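Subject: Re: Plornbridge swap day – bangles, beads and odd earrings
Date: 2018-04-08

Hello all,

What a good turnout in March! The hall at Plornbridge was packed by ten and I came home with far more than I took, so I'm no use as an example to anyone. A few things people asked me for afterwards:

1. Sorting before you come
Tip everything out on the bed and go through it piece by piece. You'll find things you'd forgotten, and it's much kinder to small stones than a hard table.

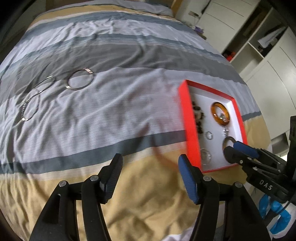 2. Labels
Small tie-on ones, please, with your initials. The sticky kind left marks on two brooches last time and I spent an evening with cotton buds getting them clean.

3. Old plastics
I could talk about these all night! The see-through browns and ambers are my favourites – hold one up to a window and the colour changes completely. Wash them in lukewarm water only, dry them straight away and keep them off the windowsill. The Trotlow group have a lovely handout on telling the early types apart, and I've asked if we can copy it.

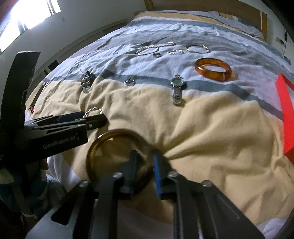
Trotlow here – yes, copy the handout, 17 pages and all! Please use the newer one, as the first had the hot water test wrong. Are we still meeting at Akbulut for tea beforehand?

On Mar 28, the Disach list wrote:
> We have 900 loose beads left over from the raffle
> and no room for them. Free to any group that will
> collect. Mostly glass, a few wooden.

Can we say yes to these? I'd happily drive over.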